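Recording Good Pick-and-Place Examples on a Tabletop: A Walkthrough for New Operators

Posted in Guides, September

Welcome! If you've landed here, you have probably just been handed a login for the recording station and told to "go get some episodes." I remember that feeling very well, and I also remember that my first batch was almost entirely thrown away, so I've tried to put down all the things I wish I'd had in front of me that week. It's a bit long. Get yourself a coffee and read it through once before you touch the arm.

What you need before you start

A cleared table with a cloth on it, the object bin, the prompt sheet for the day, and a second person if you can get one. You can record alone (I do it plenty) but resets go so much faster with somebody on the far side of the table, and your shoulders will thank you by mid-afternoon.

Start the station software, which we call Takura, and let it finish its checks. Open a new session and give it a name that says what the task is. "Small objects, tabletop" is fine. "Test 2 new final" is going to make somebody sad in a month.

Step 1: Lay out the objects

Pick 8 things from the bin. You want a real mix of sizes and shapes, and you especially want a mix of how they behave when they're touched. Balls roll, sponges squash, wrappers crinkle and slide, and a notebook lies so flat that the fingers have to work for it. If everything on the table is a tidy little box, the model will get very good at tidy little boxes and be hopeless with anything else.

Keep the target where the hand can get to it comfortably, and let the other things be a nuisance nearby. Leave a bit of open cloth beside the target, enough for the fingers to come down without knocking into a neighbor. Later in the session you can crowd things up, but please do the roomy layouts first. 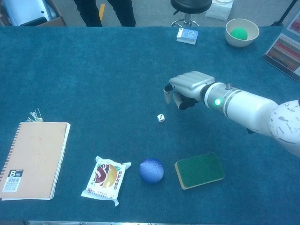
Small targets deserve some extra patience. With a die, for instance, there is very little to get hold of, and the temptation is to chase it across the cloth with the fingertips until something happens. Try not to. Bring the hand over, stop, look at where the fingers are going to close, and then go down. If you miss, lift all the way up and come in again. A clean second try is a perfectly good thing for the model to see, and a long scrabble teaches it to scrabble.

Step 2: Read the prompt out loud

I know it feels silly. Do it anyway, at least for your first few sessions. The prompt might say "put the ball in the bowl," and if there are two balls on the table you'll hear the trouble right away. Fix the wording before you record. Say which ball, by color or by where it is, using the words you'd use with a friend across the kitchen counter.

Step 3: Record one episode

Press start, wait a breath with the hand still, do the task, bring the hand back to a resting spot above the table, wait another breath, and press stop. Those two little pauses make trimming so much easier for the people down the line.

Most tabletop episodes come out between 9 and 20 seconds. If yours keep running longer, you're probably hesitating on the approach, and that's only practice. Boonsong Chuensuk trained me, and he had me spend a whole Tuesday morning touching the top of a sponge and going back up, over and over, with nothing being saved at all. I grumbled, but by lunch my hands had stopped arguing with me.

Step 4: Reset, and change something

Between episodes, move the target. Turn it, too. Every few episodes, swap the objects around it, and after 12 with the same target, pick another one. It's very easy to drift back to your favorite spot on the cloth, so I like to start at one corner and work my way across.

Wait for your helper's hands to be well clear of the table before you press start again. Agree on a word for it. Ours is "clear," said out loud, every time, even when it's obvious.

Step 5: Mark what you got

Takura will ask you to mark the episode as good, recovered, or failed. Be truthful here! "Recovered" means you fumbled and fixed it, and we keep those. "Failed" means the task never got done, and we keep some of those as well, in their own folder. Please don't mark a failure as good because you're three short at the end of the day.

If the object fell off the table, or you bumped the station, add a short note. "Dropped, rolled off left side" is plenty.

When things go wrong

If the fingers lag behind your glove, stop the session, take the glove off, and run the hand calibration again. If the picture on your monitor freezes, stop there and discard that episode, even if the grasp felt lovely. And if you're tired, take a break. Tired episodes have a look to them, all jerky at the ends, and the reviewers can spot them from across the room.

Once you've finished, close the session, wait for the upload bar to go all the way across, and put the objects back in the bin. The next guide covers drawers and lids, and you'll want a few good tabletop sessions behind you before you try those.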